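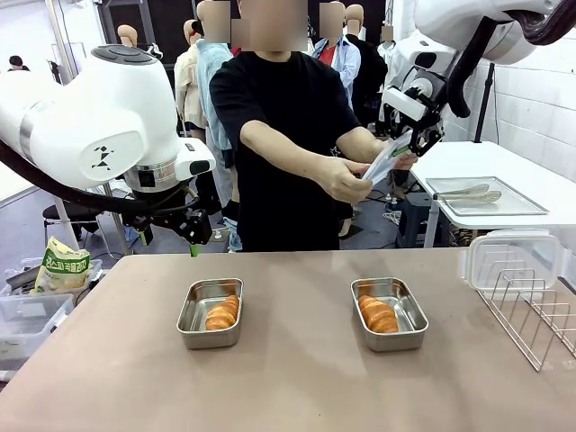

Fault Log, Bench 2

The stop at 2:29 lasted four seconds. Marius Barbu knew this from the controller, which recorded it as a guarded hold, cleared by the operator. The operator was Druka. She said she had not cleared anything.

He read the entry again. The right arm had closed on the bag at the commanded width. Force was within limits. Then came the hold, the clear, and a second close command, sent while her hands were still on the paper. The gripper had tightened by two millimeters. It had not touched her.

"How far were your fingers from it?" he asked.

"Close enough to let go," Druka said.

"Did you let go?"

"No. I'd have dropped the bag."

He wrote that down. The form had a box for injury and a box for product loss, and he put a zero in each. There was no box for what she had told him, so he wrote it in the margin.

The bagging cell at Driststead had passed its acceptance test on two croissants, two trays and one bag. A person held the bag open, the right arm took the edge, and the left arm did the picking. The procedure said the person stepped back when the right arm confirmed its grip. It did not say how the person would know. On the test days Marius had stood at the controller and called it out. He had stopped calling it out in September, when everybody seemed to have the rhythm.

He pulled the cable from the pedal and put a meter across the pins. Open. He bent the cable near the plug, where it had been run under the leg of the stool, and the meter beeped. He bent it back and it stopped.

That explained the clear. The pedal was the reset, and the cable had pressed it for her.
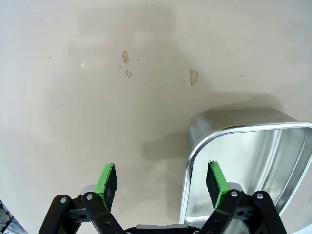 It left the second close. A reset should have returned the arm to idle and waited for a new start. Marius opened the sequence and found the line where it resumed from the last step instead. The change was his own. He had made it to save time during setup, when a reset meant going back through the whole approach to the tray, and he had marked it temporary.

He restored the old line, replaced the cable, and ran the cycle with no one at the table. Then he held the gripper command halfway and pressed the pedal. The arm went to idle. He did it again with the new cable bent double in his fist, and the arm stayed where it was.

Sisitz called from the office to ask if the cell could run the afternoon.

"No," Marius said.

"The log says four seconds."

"The log says she cleared it."

There was a pause on the line. Sisitz asked what he should put on the schedule, and Marius told him to put down a wiring fault and a program fault, with the name Barbu next to the second one.

Druka was waiting by the door with her jacket on. He told her what he had found, in the order he had found it. She asked whether the arm would say out loud when it had hold of the bag.

"It can sound a tone," he said.

"Put that in first."

He went back and opened the sequence again.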